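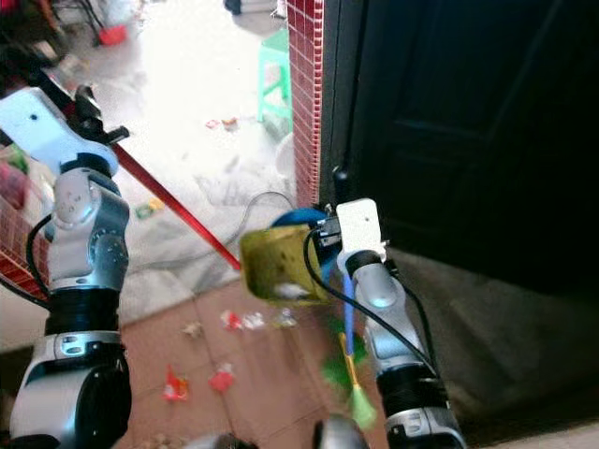

Tile floors are easy to keep clean if you do the dry work before the wet work. Most of the gray film people complain about is dust that got mopped before it got swept. Start at the far wall and sweep toward the doorway, where litter tends to collect anyway. A broom with a long handle, like the red one here, lets you stand up straight and pull with your arms. Short strokes, bristles kept on the floor. Flicking the broom at the end of a stroke only sends the fine dust back up.

Sweep across the grout lines at an angle. Going straight along them packs grit into the joints, and then you need a brush to get it out.

For washing, use warm water and a small squirt of dish soap, roughly 2 teaspoons to the bucket. More soap leaves a sticky layer that holds dirt. Change the water when you can't see the bottom of the bucket. Skip vinegar if the floor is natural stone – it dulls the surface. On glazed tile it does no harm now and then, but it does not do much good either.

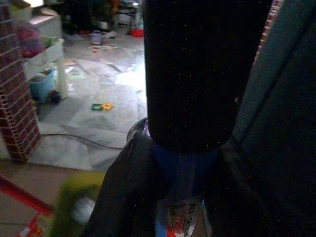 One reader from Dridodcombe wrote in that plain hot water had worked better for her than any cleaner, as long as she dried the floor with an old towel afterward. She does a kitchen and back hall of 66 square feet that way and has stopped buying floor products.

Drying does make a difference, mostly in places with hard water. The white spots left behind are minerals, and a towel takes care of them before they set.

For grout that has already gone dark, mix baking soda with enough water to make a paste. Leave it on for 8 minutes, scrub with an old toothbrush, and rinse twice. Do a small patch first. Sealed grout usually needs no paste at all. 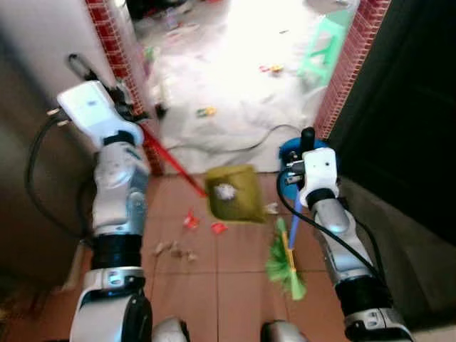 Set the dustpan flat on the floor, open side toward you.

If a thin line of dust stays at the lip, back the pan up an inch and sweep again, or pick it up with a damp paper towel. Wash the broom head once a month in soapy water and hang it up to dry, bristles down.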